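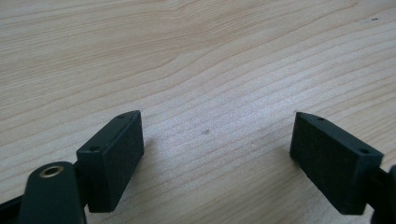
Drinbridge sequel: new director or wait for the old one?

6 replies - 327 views

flovarfan
So the studio wants the third Drinbridge movie shooting in May and the director of the first two is still busy with Kava. Do they wait or hand it to someone else? I'd wait. The second one made more than the first and the cast signed on because of him.

reelcount
Hand it over. Drinbridge 2 was 40 minutes of people explaining the map. A new person might cut that.

mossy_k
The map stuff is in the books though. You can't blame him for that.

reelcount
I can blame him for filming all of it. Imrie had a book just as thick and came in under two hours.

tallow
Imrie also dropped the whole sister plot, and that was the reason I liked the book. I saw it in a theater with about 400 seats and people were walking out before the flood. I'd take the map scenes over that.

flovarfan
Same. And look at what happened with Flovar. They switched directors for the third one, he threw out the sets and the music, and it opened on 2000 screens and was gone in a month.

mossy_k
Flovar 3 had a bad script before he ever got there. The early draft had the same ending - the brother still wakes up on the boat. I don't think waiting would have fixed it.

reelcount
Agreed on Flovar. Get the script right and the rest matters less.

tallow
Does anyone know if the same writers are back? The last article I read only mentioned the producers.

mossy_k
One of the two is. The other left for the Kava show.

12 likes - 3 shares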